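Search this forum
Advanced search

Finish for a birch tabletop that gets wiped down all day

plankandpour
I have a tabletop to refinish, 59 inches long, and I can't decide between hardwax oil and a water-based poly. It gets wiped with a damp cloth several times a day. The last finish was Sarnen satin and it went gray along the front edge within a year. I have it sanded to 150 now. Budget is not a big issue but I don't want a two-week cure.

dovetail_dan40
Water-based poly, three coats, done. Oil looks nice for one summer and then you are redoing it every June. I used Baran gloss on our kitchen table and the kids have not managed to kill it yet.

millrace
I disagree. When poly fails you have to strip the whole top. With oil you rub more into the worn spot and go back to work. Gray edges usually mean water got in at the end grain, and any finish will do that if the edge only got one coat.

plankandpour
The edge probably did get one coat. I was in a hurry. My worry with oil is the shine. We have a pale top at work that I like the look of, glossy, and you can still see the grain in it.
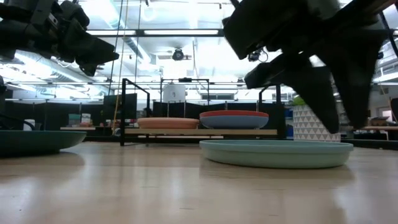 millrace wrote back that you can get most of the way to a gloss with oil if you sand finer first, but that it takes more coats and it won't stay that shiny under daily wiping. If shine is the priority, go with the poly and seal the edges properly.

dovetail_dan40
So we agree on poly. Good.

millrace
For gloss, yes. For a top that gets wiped all day I would still take satin oil.

shellac_hour
Whichever one you pick, stop sanding at 220 for the poly. I went to 800 on bare wood once and the first coat peeled up in a sheet. Save the 800 for rubbing out the last coat.

dovetail_dan40
Never had one peel and I go to 320 every time. I think yours was old product.

shellac_hour
Can was new. Brudoveo, bought that week.

plankandpour
Going with poly, four coats on the edges and three on the face. Will test on the underside first. Does anyone thin the first coat?

millrace
10 percent water on the edges only. Let it dry overnight before you sand.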